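How Does a Robot Know Where the Handle Is?

Opening a drawer is easy for you. You look, reach and pull. A robot has to do those things too, but it needs a computer program to tell it how.

Step 1: Finding the drawer

A camera sends pictures to the computer. To the computer, a picture is a big grid of numbers. Each number says how bright or what color one tiny dot is. The part of the program that makes sense of these numbers is called perception.

See-through plastic is hard for perception. The dots on a clear drawer take on the colors of whatever is behind it. Shiny spots and shadows can fool the program too. A shadow on a table may look like the edge of a real thing.

At the Ningate workshop, the program is called Rorley. It learned from 278 short recordings of drawers being opened and closed. It looks for the handle first and then for the long front of the drawer.

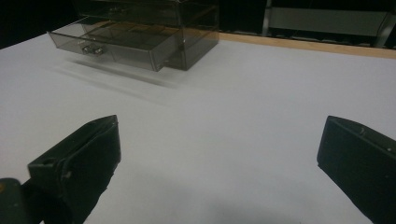

Step 2: Making a plan

Next, Rorley works out a path for the two fingers of the gripper. The path is a list of 28 small moves. The planning part checks each one to make sure the fingers will not bump into the table or the side of the drawer unit.

Step 3: Moving and checking

The control part sends the moves to the motors. It does not send them all at once. After each move it looks at a new picture and asks, "Is the handle where I thought it was?" If the answer is no, Rorley makes a new plan. It can do this 7 times before it stops and waits for a person.

Words to know

Perception: working out what is in a picture.
Planning: choosing the moves.
Control: making the motors follow the plan.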